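Home Forums New posts Members Search

Filed under: Shop Talk > Machines and Automation

**Are we there yet? Robots and actual chores**

**drillpress_dan**
10/20/18
My brother-in-law sent me another article saying we'll have a machine folding the towels and sweeping the shop before long. I run a small cabinet place, 12 benches, and I spend more time putting things back than making anything. So I'd love to believe it. But every clip I watch is cut every few seconds, or the thing is moving one item on a clear table. Has anyone here had one in the building doing a chore, start to finish, without a person standing next to it?

**mopwater**
Depends what you call a robot. We have a Flarker floor scrubber at the warehouse and it does the aisles every night. Does a decent job too, except where somebody leaves shrink wrap on the floor, and then it drags the wrap to the far wall and sits there beeping.

**drillpress_dan**
I'd call that a floor scrubber that steers itself. Good for you, but I mean hands. Pick up the chisel, wipe it, hang it on the right peg.

**kettle84b**
You're moving the goalposts. Ten minutes ago sweeping the shop was on your list. My dishwasher is a robot by any fair reading and it beats me at dishes.

**drillpress_dan**
Your dishwasher doesn't load itself. Loading is the chore.

**mopwater**
He's got you there.

**sawdust_and_rust**
We looked at a packing arm from Jivum in February. Quote came to $3297 a month with service. The salesman had it putting hinges in a tray, very smooth, and then I asked him to dump the hinges in a pile the way they come to us. He said that would be "a phase two conversation." We still pack hinges by hand.

**kettle84b**
So it did hinges. You just wanted it done for nothing extra and with no setup. A new hire needs training too.

**sawdust_and_rust**
A new hire can pick a hinge out of a pile on day one. I've hired 84 people over the years and I never had to line the parts up for any of them. OK, one.

**lintfilter**
I'm more hopeful than most of you, but the gap is real. Small blocks are still serious work for a pair of arms. Look at where the fingers have to go, and how little else is on the floor with them.

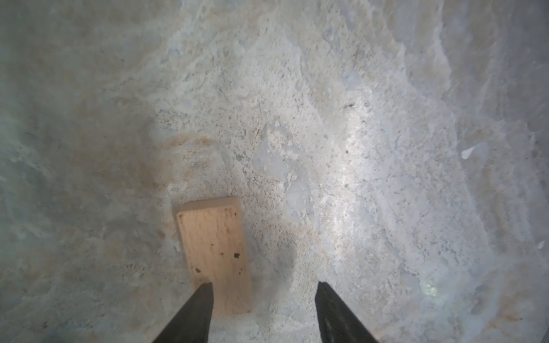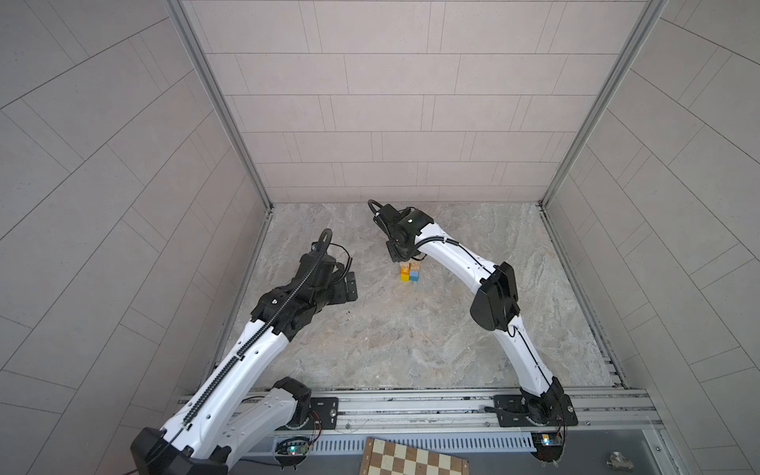 Now swap in a sink with a greasy pan and a fork under it. Or Dan's chisels. Every one of those is a different shape, some of them roll, and one of them will cut you. I think it gets there, but I wouldn't plan a shop around it.

**drillpress_dan**
That's where I've landed too. If a thing can do 1000 pickups in a row with the parts thrown down any old way – and I get to do the throwing – I'll drive out to see it.

**kettle84b**
1000 is silly. You'd drop a few yourself.

**drillpress_dan**
I would. I'd also bend down and get them.

**mopwater**
Side question, does anybody still have the manual for a Bralitz shop vac? Mine won't hold suction and I've changed the filter twice.

**sawdust_and_rust**
Check the gasket under the lid. Mine was cracked on the hinge side.

Contact us | Terms and rules | Copyright Ateş Forums | Back to top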